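Can machines do household chores yet? Footwear tidying as a test case
Student project report, Bekard module
17 shares | 2 comments

1. Background

Most published work on household manipulation deals with rigid objects on a table. Chores at floor level get less attention. Our project took one of them, the placing of slippers in pairs on a rack, and asked how far a two-armed robot with jointed hands can be trusted with it.

The chore is harder than it sounds. A slide slipper has one open end and a curved strap, and a pair is only tidy when both members point the same way. The space a hand needs beside a shoe is often wider than the space the owner would leave.
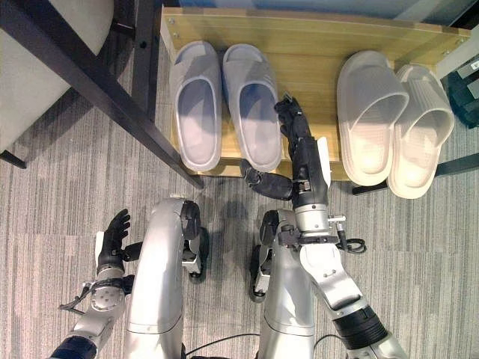

Mirsad Vidmar objected at the interim review that a rack is the easy half of the job, and that a fair test would begin with shoes kicked off in a hallway. We accept the point. The hallway case is left to the Pamstead group, who have a larger floor area.

2. Method

We ran 100 trials on open boards and 30 on shelves with another board above. A trial was scored as a success if the slipper ended fully supported, within a hand's width of its partner and with the toe in the same direction. Anything dropped was a failure, even if it landed upright. The shelf trials used the Dimitrov planner with its default clearances. 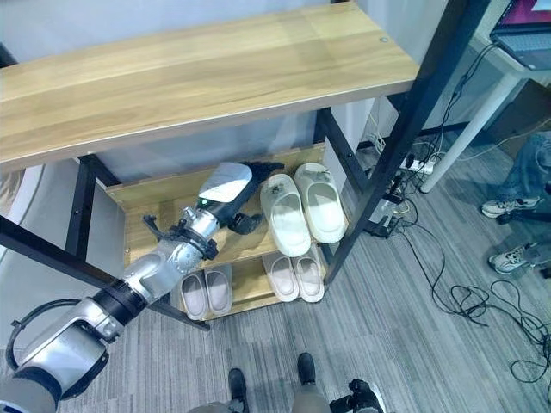
Page last modified: 29 April 2018

The covered shelves changed the problem. The upper board limits the approach angle, so the wrist has to come in low and from the front or side, and the head camera loses sight of the fingertips behind the hand. Planning time rose accordingly. The longest single placement took 163 seconds, most of it spent on rejected paths.

3. Results

On open boards 81 trials succeeded. On covered shelves the figure was 14. Nearly all the shelf failures were of one kind: the thumb touched the strap before the fingers had closed and turned the slipper.

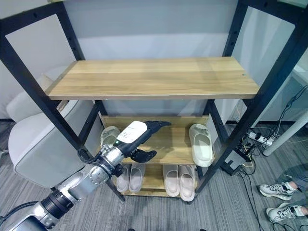 Slowing the final approach reduced this contact but did not remove it. A smaller hand would help, as would a camera at the wrist. Neither was in the budget.

4. Discussion

For this chore the answer is "partly". An open rack with wide gaps is within reach. A full rack of the sort sold for a family home is not, at least at a speed anyone would put up with. The same limits should apply to stocking low shop shelves, though we have not tested that.

Trial logs are held under project number 3282.

Contact: Sukthorpe student projects office | Copyright the authors | Back to top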